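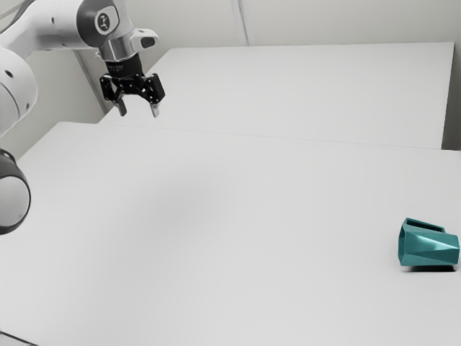 Geditel opened its animation building to visitors for one afternoon in July, and I took the 2 p.m. group. The studio makes family features, and its current production is Mumesent, a story about a lighthouse keeper's daughter and a stranded sea creature. The tour began in the lookdev room, where the topic was pale characters on pale sets. The creature is nearly white, and so is most of the lighthouse interior. The problem is the same for any smooth white form, such as a rounded robot arm over white tables: the eye depends on small dark parts, a wrist cap or a pair of holes in a housing, to read the shape. The creature gets its dark parts from the nostrils and the pads of the feet.

Story and layout
Ilango Chowdary, head of layout, ran the second stop. The film is divided into 29 sequences, and each goes through storyboards and a rough 3D pass before any character animation starts. He played the harbor chase in both forms. The 3D pass ran slightly longer – the boards had skipped the climb up the seawall – and two shots were dropped to recover the time. Dialogue at this stage is scratch audio recorded by staff. The final cast is brought in after the sequence is locked.

Shot tracking is done in Primico, an in-house tool. It listed 521 shots as approved for animation. Chowdary did not give a total.
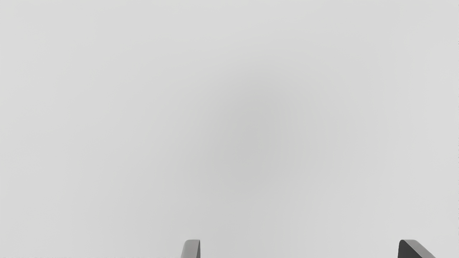 Sound and screening room
The Quintanilla room seats a small audience and is used for daily reviews and for mixing. We heard one scene three ways: dialogue only, dialogue with effects, and the full mix with a temporary score. The creature's voice is built from two recordings, a low hum and a wet click, blended by hand for each line. The low end was heavy in the back row, where I sat.

Practical notes
Entry is through the side gate. Phones are bagged at the desk and returned at the exit. The walk includes two flights of stairs, with an elevator on request. Questions were taken only in the screening room, and ours ran over, so the group missed the model display in the lobby.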